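Call for participants: household food shopping and meal planning study

Condport Institute for Food and Consumer Studies

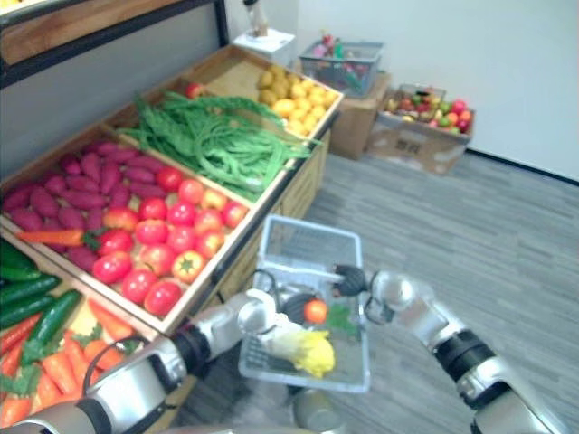

Purpose of the study

The Institute invites applications from adults who wish to take part in a study of how households plan, buy and use fresh fruit and vegetables. The study forms part of the Mansilla programme on diet and household spending. It looks at how people decide what to buy, how closely they keep to a list, and how much of the food brought home is eaten before it spoils.

The findings will be used to prepare guidance for local advice services and for retailers who supply small towns and rural areas. Results will be published in summary form and a copy will be sent to every participant who asks for one.

Who may apply

Applicants must be aged 21 or over and must be responsible for at least half of the food shopping in their household. Households of any size may take part, including people who live alone. Only one person from each household will be accepted.

Applicants should live within the Condport or Batow postal districts and expect to remain there until the end of September. They must be able to read and write in English well enough to keep a short diary. Help with the diary can be arranged for people with impaired sight or limited use of their hands, and this should be requested on the application form.

We regret that we cannot accept applications from people who are employed in food retail or wholesale, or who have taken part in another study at the Institute during the past 6 months.

What participants will be asked to do

The study lasts 8 weeks. During this time participants will be asked to:

Attend an opening session at the Institute, lasting up to two hours, at which the diary is explained and a questionnaire on shopping habits is completed.

Keep a diary of all food bought for the household, with receipts attached where these are available. Meals eaten in restaurants and canteens need not be recorded.

Note any fresh fruit or vegetables thrown away, giving the type and the approximate weight. A kitchen scale will be lent to those who do not own one.

Take part in two telephone interviews of up to half an hour each, at times agreed in advance.

Attend a closing session, at which diaries and scales are returned.

Participants are not asked to change what they eat or where they shop. The study does not offer dietary advice, and the research staff are not able to comment on individual diaries.

Payment and expenses

Participants who complete the study will receive 500 euros, paid by bank transfer after the closing session. Those who withdraw early will be paid in proportion to the number of full weeks completed. Public transport fares to both sessions will be refunded on production of a ticket. Parking costs cannot be refunded. Payments may need to be declared for tax or benefit purposes, and applicants who are unsure of their position should seek advice before applying.

Personal data

Diaries and interview notes are stored under a participant number. Names and addresses are held separately by the study office and are deleted once payments have been settled. Telephone interviews are recorded only with the consent of the participant. Participants may withdraw at any time without giving a reason and may ask for their diary to be destroyed.

How to apply

Application forms are available from the reception desk or by post from the study office. Completed forms must reach the office by 1/23/20. Forms received after that date will be kept on a reserve list.

Applicants will be told in writing whether they have been selected. Selection is made so that the group includes a range of ages, household sizes and incomes, and a refusal should not be taken as a judgement on the application.

Contact

Questions about the content of the study should be addressed to Dr Mieke Mulder, principal investigator. Questions about eligibility, payment or access to the building should be addressed to Thijs Hendriks at the study office.

Complaints may be sent in writing to Joanne Cropper, Head of Research Governance, at the Institute's postal address.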